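Cotton quilted bedspread: batting bunches up after washing
Home Help > Laundry and Fabric Care
Posted 24 May 2022 by keduleck17

I have a quilted bedspread with a printed leaf pattern, label says cotton face, polyester fill, machine wash cold. After 2 washes the fill has shifted in several of the quilted sections and left thin spots along one side. The washer is a front loader, normal cycle, full spin. Dried on a line, folded over once.
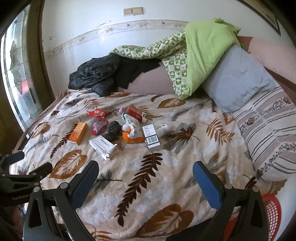
I would like to know whether the fill can be moved back without opening the seams, and what cycle to use from now on. Replacing it is not an option I want to consider yet. Thread number 1782 on this site covers down comforters only and the advice there (tennis balls, high heat) does not seem right for polyester.

Brimard
Fill that has shifted but not torn can usually be worked back by hand. Lay the bedspread flat, damp, and pull the two fabric layers apart slightly at each clump. Push the fill toward the thin area with your fingertips, one section at a time. If a line of stitching has broken, fill will keep passing through it, so check the back and restitch first.

For washing: delicate cycle, cold, lowest spin speed. Dry flat or over two parallel lines. A single fold lets the wet fill slide down both sides.

dabbas_2
just take it to a laundromat, bigger drum. worked for mine

Drellen
Agree with Brimard on the spin speed. Bonded polyester moves much less than loose fill. If yours is loose and the stitching lines are more than a hand's width apart, add a few hand ties through all layers.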